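Notes for the Solside visit

We leave at 8:30 in the morning. Solside is 26 miles out, and the bus driver has views about people who run back for coffee. Closed shoes, please. Rattana Sriwong has the sign-in sheet and will know if you sign for a friend.

The demonstration is pick and place, run by Sombat Panyasiri. You have read two chapters on this, so you know it is the "hello, world" of arm work, and you also know how many ways there are to print "hello, world" wrong. Watch the wrist view as well as the arm. It shows much less than you'd expect from the sales brochure, and the arm has to make do.

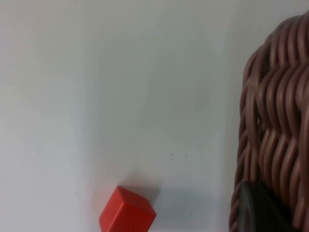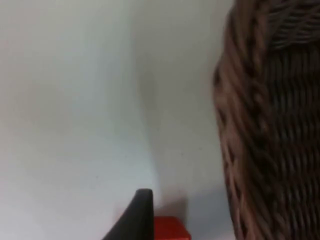

Wrist views: a red object low in the picture, a woven basket to the right.

Things to think about on the day. A soft shadow has an edge too, if your threshold is generous enough. How would you tell it from the object? Motion blur is worst on whatever is nearest, so what would you do about a reading taken mid-move? And at what point does the arm stop trusting the camera and go by its joint angles? Ask Sombat that one. Last year he took twenty minutes over it and we missed the lunch cart.

After the break you get the Betero bench, where you may set the speed yourselves. The dial goes to 1000. Keep it under 500. There is a dent in the Goltulberg cabinet that explains this better than I can.

Write-up: 2 pages, due before the Štěpánek lecture. One failure, described properly, is worth more than a page on how impressive it all was.

Last updated: March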